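Ticket 278: Kitchen circuit trips when toaster and kettle run together
Site: Fevstead, ground floor flat
Status: Open, waiting on tenant
Opened: 4 October 2026

Original report

Breaker for the kitchen outlets goes off most mornings. Toaster on, kettle on, and before the toast is up we lose the counter outlets and the fridge. Reset works right away. Replaced the kettle already with a Clernau one, no change. The Patwary energy monitor says the circuit is "healthy" the whole time, so I'd like someone to tell me what healthy means.

Reply from support

Thanks for getting in touch. Please restart the Patwary monitor by holding the button for 5 seconds, check that the firmware is current, and let us know whether the problem continues.

Tenant

Restarted it. Firmware was current. Problem continues. I don't see how restarting a thing that watches a circuit would change what the circuit does, but it's done and you can cross it off.

Reply from support

Understood. Could you tell us the breaker rating and whether the trip is instant or delayed? It would also help to know if the test button on the breaker has been pressed recently.

Tenant

Plain breaker, no test button. The number on the handle is 15. Delay varies. Kettle first and then toaster, it holds for a minute or so and goes. With the microwave on as well it goes almost at once, so I've stopped doing that.

Kettle says 1500 watts on the base. Toaster says 900. I can add. That's 20 amps at 120 volts before the fridge has asked for anything. What I'm less sure about is why this only started in February, when the same toaster and a kettle of the same size had been running together for 2 years. Either the old breaker was bad and let it through, or something else got moved onto this circuit when the panel was worked on. Your first-line article blames "appliance moisture." I don't buy it.

Reply from support

We have passed this to the electrical team. In the meantime please avoid running both appliances at once. Some users report that a surge strip resolves this type of issue.

Tenant

A surge strip won't raise the rating of the breaker. I'd take that line out of whatever script it lives in, before somebody plugs a kettle and a toaster into one cheap strip and leaves the room.

Note from electrical team

Agree, please disregard the surge strip. The breaker appears to be doing its job. Two questions before we book a visit:

1. Do the kettle and toaster trip it if they're on opposite sides of the sink?
2. Does anything outside the kitchen go dead when the breaker is off?

Tenant

1. Yes, same result. The outlets by the sink are on the same breaker, all of them.
2. Hall outlet and the one behind the washer. I had never checked. The washer used to be separate according to the card inside the panel door, and the card is still the old one.

Log from the Patwary, one bad morning:
kettle on, reading jumps
toaster on, reading jumps again
flat line
status: healthy

It samples every 59 seconds, as far as I can tell from the export, so a short trip and reset could fall right between two readings. I wouldn't trust it to catch anything quick.

Note from electrical team

That's useful. If the washer outlet was put on the kitchen breaker during the February panel work, it needs to come off again. It doesn't explain trips when the washer is idle, and we'd want a meter on the circuit before saying more. See the Vestevwood help article on shared kitchen circuits. The load table in it is correct. The advice on resetting monitors isn't worth your time.

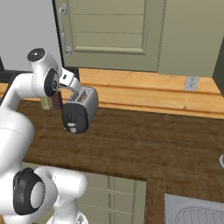
Toaster on a wooden countertop.

Tenant

Read it. The table matches my sums. I'd still like the old breaker's rating, if the people who did the work wrote it down. If it was a 20, that explains February better than anything else so far.

Note from electrical team

Requested the February job sheet. If it was a 20, we will check the wire gauge before anyone talks about putting one back. Please send a photo of the panel card when you can. Ticket stays open.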